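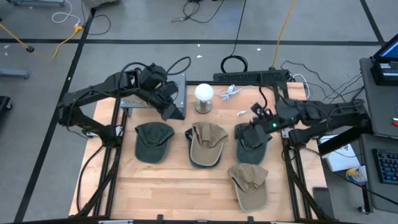 Section 4: Cap and cloth routines

Stemen runs two household chores on the Orkberg bench: tidying caps and handling cloths. Both need a person within reach of the stop button. Neither is ready to be left alone, and a patient adult is still faster at both.

Before you start
1. Clear mugs, paper and tools off the tabletop.
2. Set the reach limit to 700 mm for each arm.
3. Lay the caps crown up. Stacked caps are allowed, but expect more missed grasps.
4. Press Home and wait for both arms to settle.

Caution: Keep hands outside the rails while either arm is live.

Note: Dark colours confuse the depth setting. If grasps miss, load profile 344 and home again.

Running a cloth routine
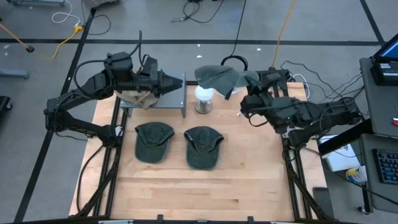
Cloth remains the hardest material for Stemen. A cap holds some of its shape when gripped, while a towel changes with every movement. Choose Slow for any job where the fabric hangs from the gripper, as with the dark towel drooping over the clear jar — the edge can catch on whatever stands below. Routines may take up to 375 seconds at this speed.

5. Select Cloth, then Slow.
6. Watch the first lift before stepping back.
7. If the fabric snags, press Stop and free it by hand.

Fault reports go to Si-eun Tak at the Hulbridge service centre. Quote code 740 for a dropped cloth.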